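Brivbridge Young Readers > Machines > Can a robot do my chores yet?

Last updated: August
Reading time: 4 minutes

Can a robot do my chores yet?

Perhaps you were asked today to tidy your room, and perhaps you thought: why can a robot not do it for me? It is a good question, and many grown-up people ask the same. 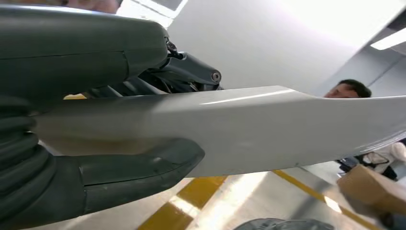
The short answer is: a little bit, but not all of it. Robots can already do some jobs very well. Other jobs, which look very easy to you, are still difficult for them.

What is easy for a robot?

A robot likes a job which is the same every time. Imagine a workshop where a box must be lifted from one table and put on another. The box is always the same size and it always stands in the same place. A robot can do this all day and all night, and it does not get bored.

In the town of Voner there is a small factory called Skomus, which makes parts for garden chairs. One robot there puts chair legs into a tray. Each tray holds 12 legs. In one month the robot moved 3342 legs, and the workers were pleased, for it is a dull job and it makes your back hurt.

But one morning somebody put the tray down the wrong way round. A child of five years would see this and turn the tray. The robot did not know what to do, so it stopped and waited for help.

What is difficult for a robot?

Now think about your bedroom. Is it the same every day? Probably not! Yesterday there was a sock on the chair, and today it is under the bed, inside out, with a toy car in it. For the robot this is a new puzzle every time.

First it must find the sock. Then it must understand that the thing is a sock and not a sleeping cat. Then it must take hold of it. Many robots have no hand like yours. They have a gripper, and often a gripper has only two fingers, which close on a thing from both sides like your thumb and first finger.

Try this at home. Use only your thumb and one finger, and pick up these things one after another:

a long ruler, held near one end
a spoon
a sock
a slice of soft bread

Did you feel that the ruler wants to turn in your fingers? A long thing is heavy on the side which you do not hold. And with the bread you must be gentle, or you make a hole. Your skin tells you how hard you are pressing. A robot needs special sensors for this, and not every robot has them.

How does a robot learn?

Some robots follow a list of steps which a person has written. Others learn by practising. A person guides the robot arm through the job many times, and the computer looks for what is the same in every try.

The Chrysikopoulos workshop, also in Voner, tried this with towels. After 20 lessons the robot could fold a small kitchen towel. Then it was given a big bath towel, and it made a kind of ball. It needed 32 more lessons before the big towel was nicely folded too.

So who will tidy my room?

Some homes already have a machine which cleans the floor by itself. It is useful, but it cannot lift your books or open a drawer. A robot which can do all the housework as well as a person is not ready yet, and it is hard to say when it will be.

Until then, please pick up the sock.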